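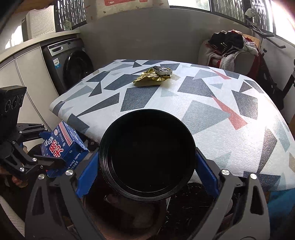
Reading the foot rim: a conversation with the ceramics desk at Drutenard

The ceramics desk at Drutenard handles stoneware and porcelain for three regional sale rooms. Its senior cataloger, who prefers to go unnamed, spoke to us before the May sale. Lot 63, a Mandov salt-glazed jug with a repaired spout, was on the bench.

"I start with the base," the cataloger said. "Glaze can mislead you. An unglazed foot shows the clay body, the way it was cut from the wheel and any grit from the kiln shelf."

Mandov wares are usually sorted by firing color. The early body is gray and dense, and the later one has more iron and fires to a dull buff. "There is overlap - I would not date a piece on color alone. I want the handle joint as well."

Repairs are checked under ultraviolet light at 8 times magnification. Older fillers glow yellow-white, while some newer resins hardly react.
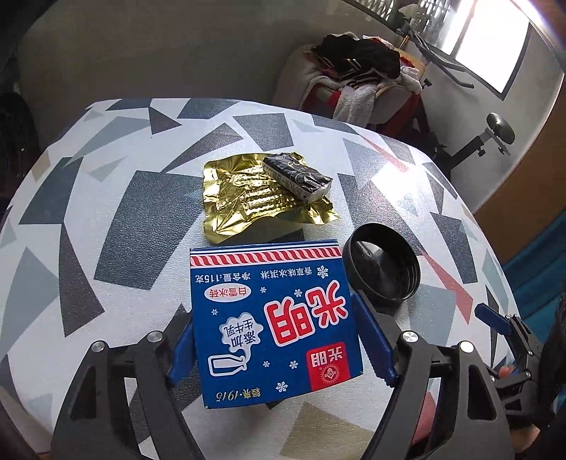
Ice cream box on a printed tablecloth.

Asked about the Vida pattern plates, the cataloger was cautious. A set of 16 came in from the Sorkon estate under inventory number 3554. "Two have a different rim profile. They are replacements, good ones, and the entry says so."

The estimate was lowered to match. The jug stays in the sale with its spout described as restored.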